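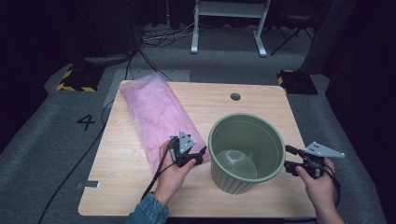 Bucket and pink roll on the table

Kalliopi Delić
Trying pink bin bags as liners for the green bucket. Sterker say 16 litres. Worth it?

maren_k
Doubt it. Thin film, and the litres on the label never match the bucket.

evus3
Mine fit fine once folded over the rim. Been using them since March.

maren_k
Fine for paper. Put teabags in and tell me again.

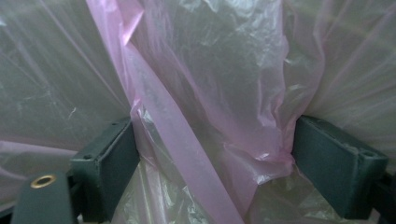

Close-up of the pink strip

evus3
Might be a drawstring?

Kalliopi Delić
Could be - or just the hem.

maren_k
If it's only a hem I wouldn't pay extra for it. I'd line the bucket with newspaper.

evus3
Newspaper leaks worse.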